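An afternoon at the Brundine cordial works

We had been meaning to visit Brundine ever since a friend brought us a bottle of their elderflower last summer, and in October we finally got round to it!

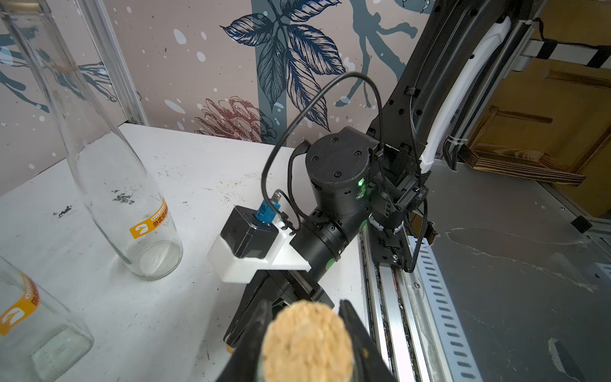

Getting there and the tour

The works sits at the end of a long lane outside Asitz, in a stone building put up in 1860 as a mill (wear flat shoes, the yard is all cobbles). There were 21 of us on the two o'clock tour, and our guide, Szymon Walczak, was lovely with the children and very patient with my endless questions about sugar.

He took us through the pressing room first, which smelled wonderfully of blackcurrants, and then up a narrow stair to the filling line. They fill 4000 bottles on a good day, and I could have stood and watched for an hour if my husband hadn't been thinking about his tea.

The tasting

We tried five, starting with the plain apple and ending with a ginger one that made my eyes water. My favourite was the pear and quince, made with fruit from the Orbán orchard up the road. I'm usually wary of anything with less sugar in it, but their lighter raspberry was very nice with fizzy water, and I brought two home.

The shop takes cards, the café does a good cheese scone, and the 295 bus from Diron stops at the bottom of the lane. The last one back is at ten past five.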